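## 4. Before you spend anything: planning a two-arm bag-handling cell

This section is for whoever has to put the order in. I wrote the first version in July and I've changed bits since then, mostly where I got my own sums wrong. Sections 5 and 6 cover bolting down and wiring up, so skip ahead if your kit is already in boxes on the floor.

I'm assuming you want a pair of arms to handle light plastic carrier bags, at a wall hook or over a bucket. If you're lifting anything heavier, talk to Haoran Lu first, as the whole price list changes.

### 4.1 Work out what you're buying for

1. Write down the job in one line. Ours says "open a thin bag, deal with the bag on the hook". Stick it at the top of the spreadsheet and check every purchase against it (I didn't, and we own a very nice turntable).
2. Decide whether you need one arm or two. Thin plastic flops about, and I really wouldn't try it with one.
3. Measure your floor space with the arms stretched right out, then add room to walk round the back.
4. Ask the people who'll run it how many hours a week they can give you. Bethel Ambaye does our rota and she halved my guess!

> **Note:** Don't pick the arms yet. I know, it's the fun part. Pick the grippers first.

### 4.2 Get the quotes in

1. Ask for grippers and arms as separate lines. Flarnari will do this if you push them - Renisel sent us one lump figure and we had to go back twice.
2. Ask what comes with each gripper. You want spare fingertips, the right cable and the mounting screws in the price.
3. Check the cable length against the arm at full reach, with a bit of slack at the wrist.
4. Get the lead time in writing. Ours was quoted as 72 days for the second arm, when the first was sitting on the shelf.
5. Put every quote in the same currency, with delivery on top, before you compare anything.

> **Caution:** A quote for a "pair" may mean two arms and one controller, or two of each. Ask which. Chunhua Xiong caught this on our order the afternoon before it went through, and I still go a bit cold thinking about it.

### 4.3 Budget for the small stuff

This is where I went wrong, so please be kinder to yourself than I was. Our cheap-bits line started at nothing at all and ended up at £800, and all of that was things you can buy on the high street.

1. Buy your bags in one go and from one batch. A different batch can be thinner or slipperier, and then you're setting grip force all over again. We got through 2507 bags before I thought to keep a tally by supplier.
2. Buy adhesive hooks, a roll of bright tape for marking the wall, a couple of buckets and spare bin liners.
3. Put fingertips down as something you use up, like printer ink. Allow for one full change in the first quarter.
4. Set aside money for a free-standing wall panel if you can't stick things to your own walls. Qin, our landlords, said no to hooks in the plaster.
5. Add a fire extinguisher of the right type for electrical kit, and ask your fire officer where it should stand.
6. Leave a tenth of the total unspent until the arms have run for a fortnight.

> **Note:** Floors count too. If you've got carpet, allow for a decent vacuum and somebody's time to use it. Little scraps do build up.

### 4.4 Get it signed off

1. Send the spreadsheet and the one-line job to Mali Rosser together. She'll send it back if either is missing.
2. Mark each line "must have" or "can wait". On ours, 73 lines came down to a single page once I'd grouped them.
3. Fill in the Fovmont form for anything with a motor in it, and keep a copy with the serial numbers.
4. Book the delivery for a day when two people are in - the crates are awkward on your own.

### 4.5 The sort of work you're paying for

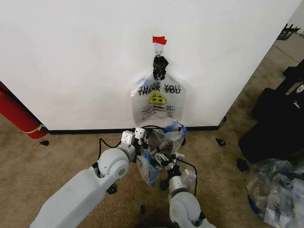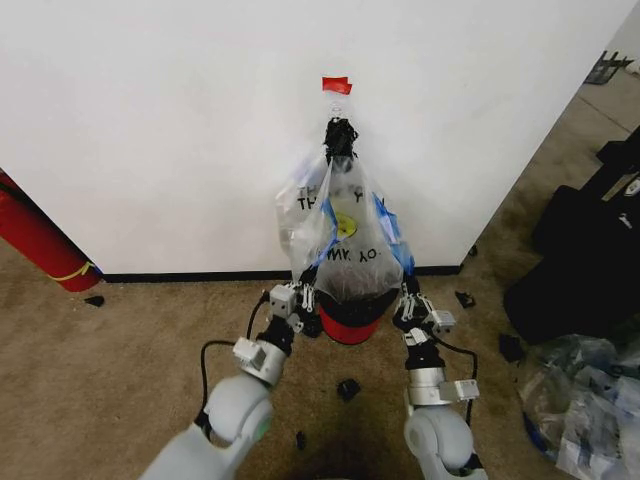
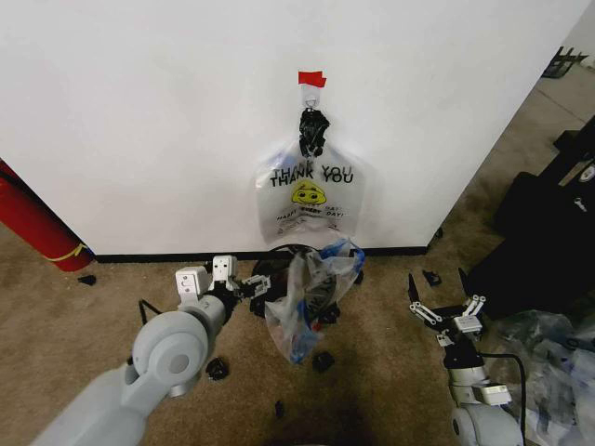 **Can I buy one arm now and add the second next year?**

You can, but I'd get the supplier to hold the price of the second arm in writing, and I'd buy a controller that already takes two. Rachid Ait Ali ran the numbers both ways for us, and splitting the order cost more once we'd counted the second delivery and a second visit from the fitter. If the money only stretches to one this year, spend what's left on the mount and the cabling for both, so the second arm can go straight on when it turns up.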